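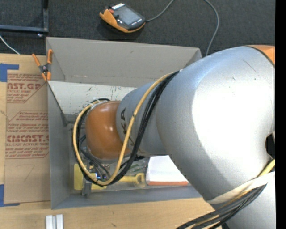 Gray marks keep coming up on our Leclerc worktable, always in the spot where a bin has been standing. The table went in at the end of August and got the Anbridge hard oil before first use, per the sheet. We keep one open gray bin on the light wooden top during working hours and it gets pulled a little to either side as people reach in. When we lift the bin to wipe down, there is a faint rectangle under it, darker at the corners. Soap and water does nothing. Is it the finish or the bin?

Ticket 1151
Opened: October 2025
Product: Leclerc worktable, light top
Status: Closed

Reply from Flolance support
Please rub the mark with a dry white cloth and tell us if any color comes off. Also let us know the bin model and how long the oil was left before anything was placed on it.

Customer reply
Some gray on the cloth, not much. Bins are Visier, bought at the same time as the table. Oil was left overnight. The bin went on the next morning.

Reply from Flolance support
Overnight is short for that oil. It can be dry to the touch and still soft underneath, and a bin base will leave color in it when it gets dragged. Steps:
1. Clear the top and leave it clear overnight.
2. Rub the marked area with a white pad and a little of the same oil, along the grain.
3. Wipe off all the excess after 10 minutes.
4. Leave it for 60 hours. No bins, no mats.
5. Wash the bin base with dish soap, rinse, and dry it fully.

Customer reply
Did steps 1 to 5. The rectangle is gone. One corner mark is still there if you look from the side. Is sanding OK?

Reply from Flolance support
Yes, by hand only, with the fine sheet from the care kit (part 111). Sand a bit past the mark, wipe off the dust, then repeat steps 2 to 4 on that area. Do not use felt dots under the bin, they hold grit. A thin cork sheet is fine.

Customer reply
Sanded and oiled again. The patch is slightly paler than the rest but no mark. We put cork under the bin and have had nothing new in almost two weeks. OK to close.

Closed by customer.

2 min read

Search tickets Enter keyword or part number Go

Related tickets
Visier bin lid does not sit flat
Leclerc table: leg bolts work loose
Anbridge oil still sticky after two days
Water rings on light top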